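Good practice at the arm table
Gallery, April 2025

In our group we keep a small book of rules for working with robot arms, on the real bench and in simulation. The book is 43 pages and most new people do not read it to the end, so Floor Van Beek proposed that we make also a gallery. Each entry has a short text with the rule in everyday words. The rule numbers are those of the book, and this is why they do not follow one after another.

The kitchen tasks come from our project Plillisora. The rules were first written for the workshop in Mondmont and were changed in February, when simulation work was added. If you work with Harnier cells, please read also their own safety sheet. It is more strict than ours in some points, and then theirs is the one to follow.

Rule 8. The scene is agreed before the arm moves

Every kitchen task has a scene sheet. On it are all the things that stand on the counter, also those which the arm will never touch. We had a long discussion about this in the beginning, and some colleagues wanted to list only the object to be picked. We decided for the full list. A mug that is moved a little can change the path of the arm, and later it is very hard to find out why two runs are different.

The same rule is valid in simulation. It is easy there to add one more vegetable and forget to write it down. Please save the scene under a new name when you change it – even when the change looks very small. 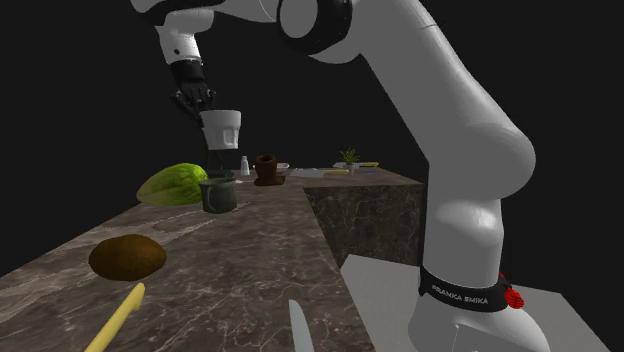 A white cup in the gripper, over the marble counter of the simulated kitchen. The lettuce, the mug and the salt shaker belong on the scene sheet as much as the cup does.

Rule 23. Holding and letting go

When the gripper holds an object in the air, the operator does not leave the station. If you must go, bring the object down first, open the fingers, and move the arm to its rest position. In simulation you can pause the run, but write the pause in the log with your initials.

For cups and other open objects, the grip point must be given in the task file. "Rim", "body" and "handle" are the three words we use. Do not write "top" or "side", these were understood differently by different people and we lost a full week of logs with it.

The release height is also written in the file. A cup that falls the last part of the way does not count as placed, also if it remains standing.

Rule 24. Sharp things

A knife on the counter is always marked on the scene sheet, in simulation too. On the real bench we use only blunt training knives. The simulated scene should keep the same marking, so that a task can be moved to the bench without a second check of every object.

Where to find the rest

The full book is on the shelf beside the Olszewski cabinet, and the scene sheets are in the folder under it. Corrections to the text, also of my English, can be given to Floor or written with pencil in the margin.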